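El aforo de Dunbar

El limnímetro de Dunbar registraba el nivel del embalse cada 48 minutos. Flora Kerr copiaba la cifra en el cuaderno de Clenell, columna izquierda, y anotaba al lado la lectura de la regla. En mayo las dos columnas dejaron de coincidir. La diferencia era de 2 centímetros, siempre a favor del aparato.

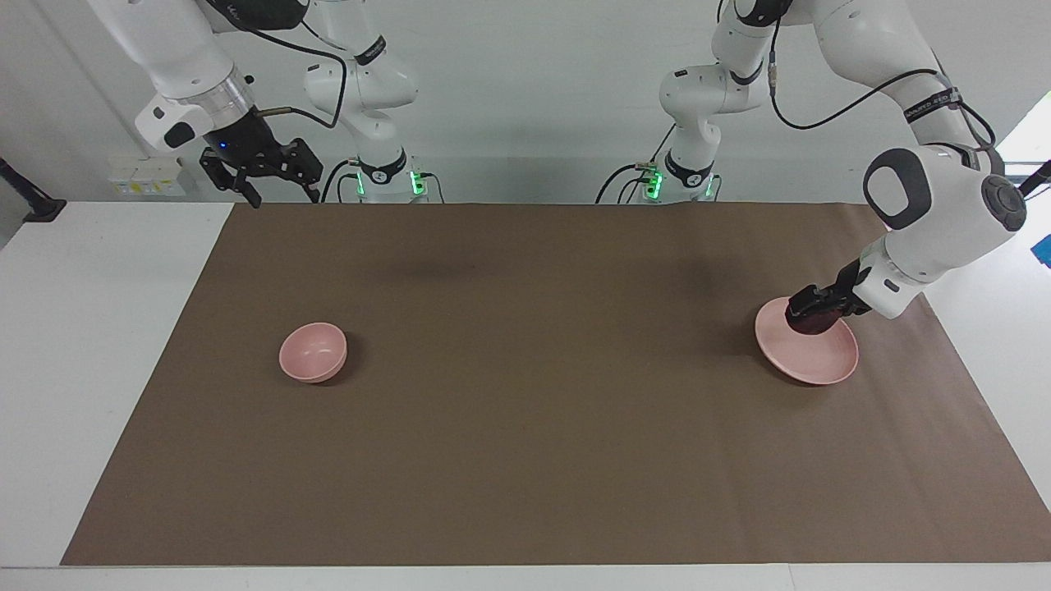

Kerr purgó el tubo, cambió el flotador y repitió la serie. Obtuvo el mismo desfase. A las cuatro de la madrugada calculó el volumen correspondiente: casi 2000 metros cúbicos de agua que constaban en el registro y faltaban en el valle. Redactó un parte de seis líneas, sin adjetivos, y lo remitió a Zustusis.

La respuesta fue una orden de recalibrar la regla.

Bajó al estribo con la llave y el nivel de burbuja. La regla estaba a plomo. Los pernos conservaban el lacre original.
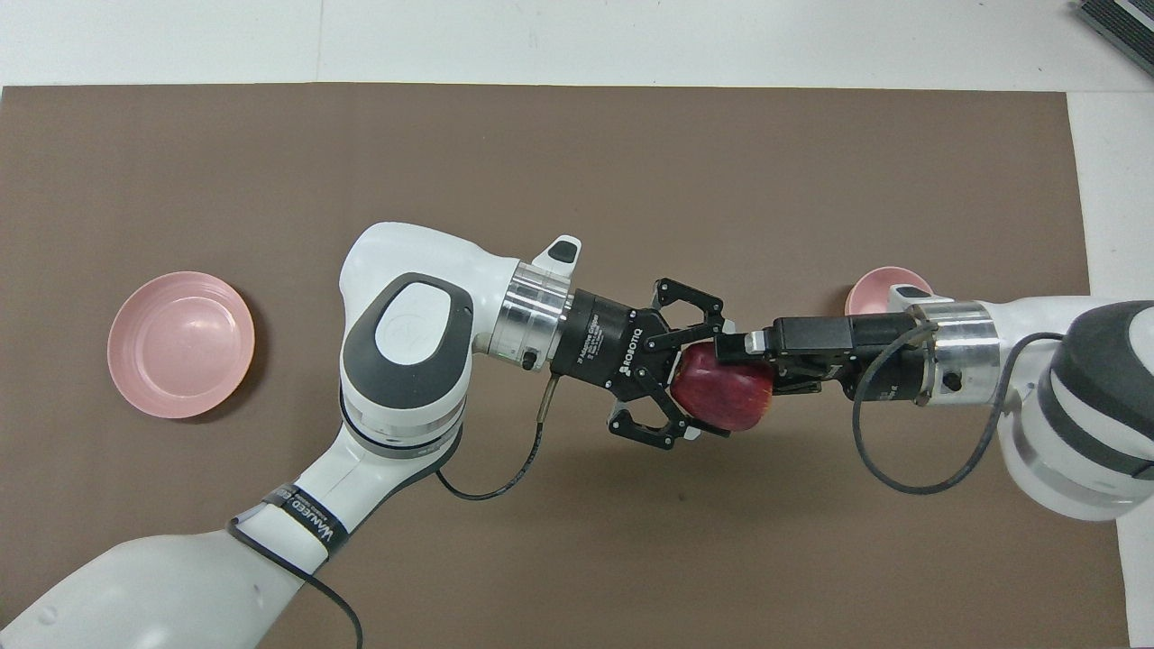 Craig MacBrayne preguntó por radio qué columna pensaba enviar.

—La derecha —dijo Kerr.

—Entonces la presa pierde.

—Sí.

MacBrayne tardó en contestar. Después pidió que repitiera la lectura, despacio, y empezó a apuntar.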